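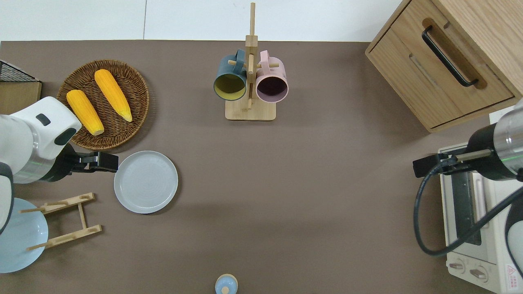 Corn, dishes and a small oven sharing one table: how should it be laid out?

Lollov Household Help > Kitchen > Small Spaces > Thread 2828

Posted August 10, 2026

The kitchen in this rental has almost no counter, so a brown table against the wall does most of the work. The usable run along the wall is 163 cm. The outlet is at the right-hand end and can't be moved, so the oven has to stay on that side.

Fixed or nearly fixed items:

- countertop oven, white, a Manex. The door is on the left when I stand at the table, so it opens toward the middle
- small wooden drawer unit, from Štefanec, next to the oven. Holds trays and foil
- mug tree
- wooden dish rack for plates, at the left
- round woven basket for whatever produce is in use this week, at present two ears of corn, already husked

The middle is kept free for prep. That part works. What I want to know:

1. How much space does the oven need from the drawer unit? The oven manual was missing when I moved in. The side of the drawer unit is warm to the touch after a long bake.
2. Can the basket stay near the dish rack, or does the moisture shorten the life of the produce?
3. Is the mug tree better at the back by the wall or over by the dish rack? I would like to avoid carrying mugs across the prep area.

I have tried the drawer unit on the left and the rack on the right. The drawer was easier to reach, but plates dripped close to the oven cord, so I changed it back. I would prefer not to buy a shelf - the wall is plaster over something hollow and I have lost two anchors in it already.

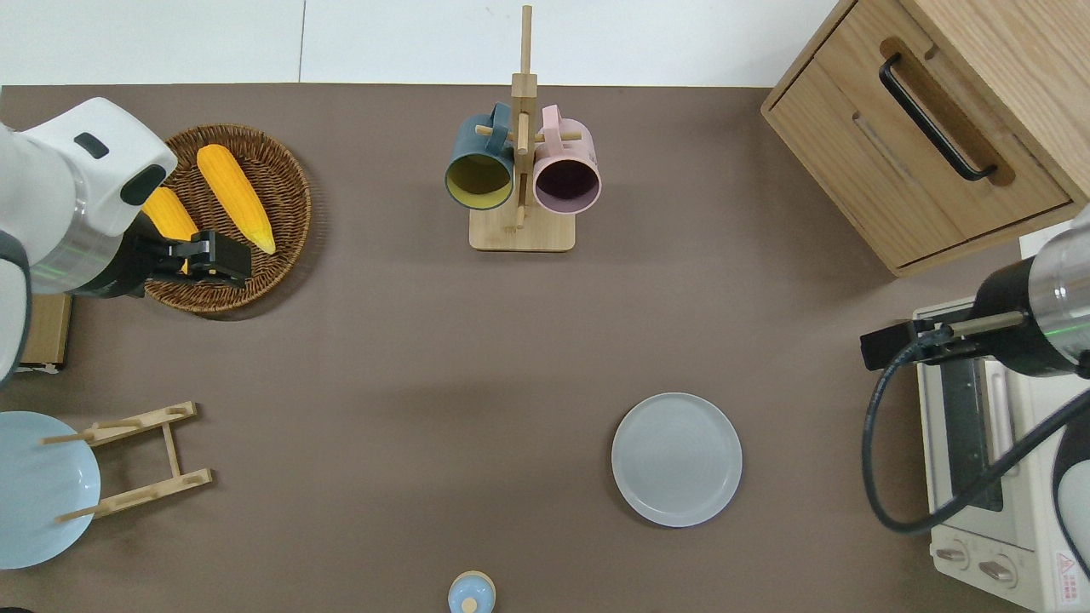 Move the drawer unit first, then worry about the rest. If the wood gets warm, the gap is too small, regardless of what any general figure says. Look up the manual by the model number on the oven's rating label and use the clearances printed there. Until you have it, I would leave at least 4 inches at the sides and back, with nothing on top. Foil in the drawer is fine. Parchment, towels and plastic wrap should go somewhere else.

Check the door side separately. You need room for the door to open fully plus room for a tray to come straight out, and then a place to set the tray down. My own oven takes 19 inches in front of it once the door is down and a pan is halfway out. Measure yours cold, with the largest tray you own, and put a piece of tape on the table at that line. Nothing lives inside the tape.

On the drawer unit: pull the drawer out all the way in its new position before you decide you like it. People measure the box and forget the drawer travel. If the drawer and the oven door open into the same space, that is acceptable as long as you take the trays out before you preheat.

Corn: husked ears should not be in a basket at all, whatever the rack is doing. They dry out and the sugar drops fast at room temperature. Wrap them, refrigerate them, and cook them within a day or two. The basket is fine for onions, garlic or unhusked corn you are going to cook the same evening.

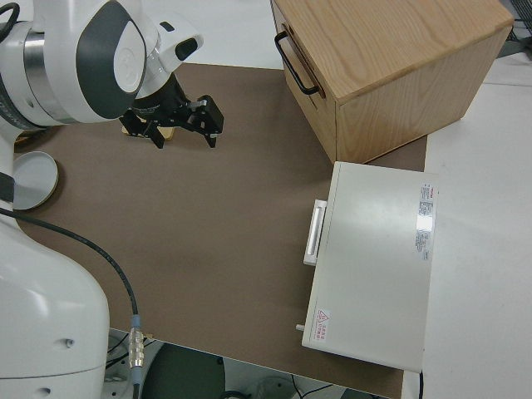
Agree on the oven gap, disagree slightly on the basket. A woven basket beside a drying rack is a problem for onions and garlic too if water gets under it. It wicks up through the bottom coil and you don't notice until it smells. I had to throw one out last October. Either put the basket on a plate or keep a hand's width between it and the rack.

For the rack itself, an open wooden one has no tray, so everything that drips goes on the table. Put a folded towel or a shallow tray under it and shake the plates over the sink first. Stand the rack up to dry overnight once the plates are put away. Wiping the dowels does very little - the holes they sit in are where the mold starts.

The mug tree can stay at the back wall. If the mugs are hung damp, turn the arms so the drips fall on the table and not on the drawer unit. If you make coffee at the left end, move it there and the carrying problem is gone.

One more item that wasn't asked. If you rinse corn, get the silk out of the sink strainer by hand. It mats in the trap, and Drano did nothing for mine. I had to take the trap off.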